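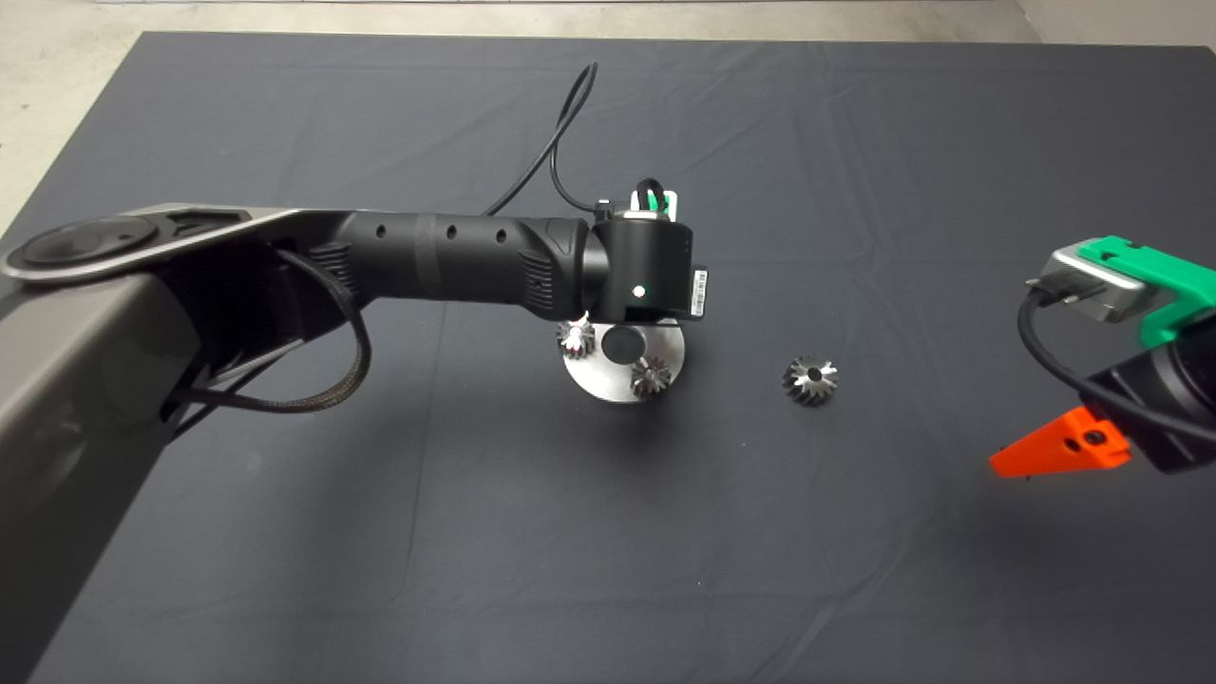
4.2 Small-parts assembly

The question of whether a general-purpose machine can yet take over bench work in a small repair shop was examined at the Clustetti site, using tasks drawn from the Prurnata list. Gear handling was chosen as the hardest of these. Parts of this kind are heavy for their size, have few flat faces and seldom come to rest the same way twice.

Figure 4. Two-arm workstation for the gear task. Three bevel gears and a round metal disc with a black central hub are set out on a dark cloth; two of the gears rest on the disc and the third lies to its right. The orange finger of the second gripper is at the right.

Each trial began with the gears placed by hand and ended when all of them had been seated, or after 60 seconds. The cloth was not smoothed between trials. Earlier work by the Rønning group used a rigid tray with shaped pockets, and the higher success rates reported there should be read with that in mind — a tray does much of the sorting before the arm moves.

Over 2,000 trials, the Firer controller picked up single gears reliably when they lay apart from other parts. Most failures came from gears resting against the hub, where the fingers had little room to close. In 23 trials a gear was pushed off the table and the run was stopped.

A trained worker given the same parts made no errors of this sort. We therefore regard the task as only partly solved. Picking may be left to the machine under supervision, but seating the gears still calls for a person at the bench. Section 4.3 considers whether a softer finger tip would change this result.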